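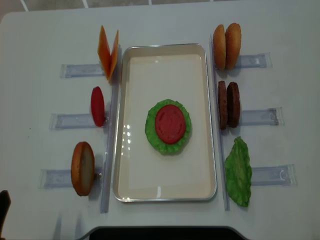

1/3/19

Spent the day on the burger station again. Started the order test for the new Jamano policy, the one trained on 48 demonstrations. I ran 50 trials in two blocks and changed the requested stacking order between them.

Lettuce is still the worst item. The policy closes too early on it and I lose the trial before anything gets placed. Tomato is much better than in September. Patties are fine, except that it took both at once in 2 of the trials. I scored those as failures.

Mpho Adams wants a baseline with the order given as text only. That means another 8 hours of runs, so I'll start it tomorrow. Need to rewrite the scoring sheet first, because it has no column for a dropped item that gets picked up again.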